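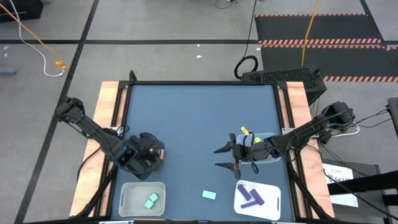

Cahier d'atelier, juin. Poste de tri bimanuel. Rédaction : É. Sabatier, relu par O. Charpentier.

Objet : la tâche « ranger la table » peut-elle servir d'équivalent à une corvée domestique (jouets d'enfant à remettre en caisse) ou faut-il la garder comme simple banc de réglage ? Question posée par Jernton, qui voudrait une réponse avant de financer la suite.

Consigne retenue : chaque objet va dans un bac selon sa couleur, les blocs violets dans le bac blanc, les vert menthe dans un bac translucide. Pas d'ordre imposé. Le bras le plus proche prend l'objet. Pas de passage d'un bras à l'autre pour l'instant, Wenche Sjöberg préfère traiter ce cas à part.

Durée allouée par essai : 45 s. Un adulte finit bien avant. Pour un usage à la maison, la durée importe peu si personne n'attend devant la table ; en atelier, chez Ferrand par exemple, elle exclut d'emblée le poste.

Points relevés à la mise en place :
- Blocs posés à plat : la prise par le dessus demande un alignement correct des doigts avec le petit côté. Erreur admissible environ 2 mm d'après les réglages de Raphaël Huet. À revérifier après changement des doigts.
- Parois translucides : la profondeur estimée n'est pas fiable au bord du bac. Prévoir une hauteur de dépose fixe, prise au-dessus du rebord, et accepter que l'objet tombe.
- Balle : roule au moindre contact. À laisser hors statistiques tant que la consigne ne dit pas dans quel bac elle va.
- Câbles des bras : vérifier le mou côté droit avant toute trajectoire longue.
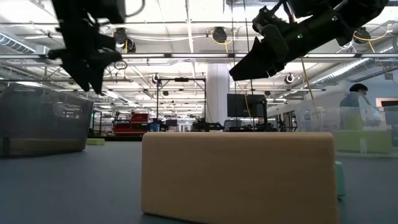 Le bloc de bois est le cas à part. Posé sur chant, il présente une grande face et une arête arrondie, donc peu de surface utile pour une pince à deux doigts venant du haut. Deux options : le coucher d'abord par une poussée latérale, ou le saisir par les extrémités avec les deux bras. Ebbe Midtbø penche pour la seconde. Je commencerais par la première, plus simple à programmer, quitte à perdre quelques secondes.

Comparaison avec le poste de Busenau : là-bas les pièces arrivent toujours dans la même orientation, le tri se fait sans caméra de tête. Aucune conclusion à en tirer pour une maison.

Réponse provisoire à Jernton : tri d'objets rigides, connus, espacés, sur table dégagée, envisageable. Objets en tas, souples ou inconnus, non. La reprise après une chute au sol n'est pas traitée du tout, et c'est le cas courant dans une chambre d'enfant.

À faire :
- demander à Reltar des doigts à embout souple, 2 paires ;
- écrire la règle pour la balle (Odette) ;
- essai du bloc sur chant, les deux options, mêmes positions de départ ;
- noter les interventions manuelles séparément des échecs, elles sont mélangées dans le tableau actuel.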